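Plorness Home Lending Library
The Plorness Home Lending Library is changing its loan terms for household items. This thread sets out what members need to know before their next visit to the Jornby Street branch. 1/9

The standard loan period moves from two weeks to 30 days. It applies to kitchenware, table linens, vases, lamps and small tools. Sewing machines stay at two weeks because of the waiting list. 2/9

Each member may have 2 items out at one time. A boxed set, such as the Warketti dinner service, counts as one item. 3/9

Reservations can be made online or at the desk. A reserved item is held for three working days and then goes to the next member on the list. 4/9

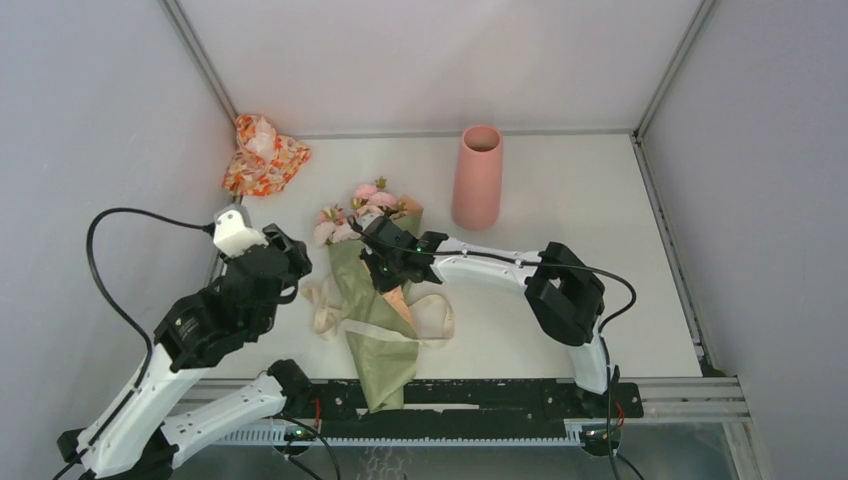 Page last changed: Feb 11, 2022

Linens and other fabric items should come back washed and fully dry. Ironing is not required. Please do not use bleach on patterned cloth - several pieces from the Ghumman donation have faded and can no longer be lent. 5/9

Vases and glassware should be emptied, rinsed and returned in the padded bag supplied. If the bag is missing, tell the desk at checkout and one will be provided. 6/9

The catalog now lists 63 items that were in storage during the move. Most are serving dishes and table covers. Members who asked for notice of new stock have been sent the list by email. 7/9

Late fees remain suspended until June. After that, a reminder will be sent on the due date, and borrowing will pause if an item is more than 30 days overdue. Accidental damage should be reported when the item is returned. Normal wear is not charged. 8/9

Loans already in progress keep their original due date but may be renewed once under the new terms. Questions may be sent by direct message or raised at the Jornby Street desk during opening hours. 9/9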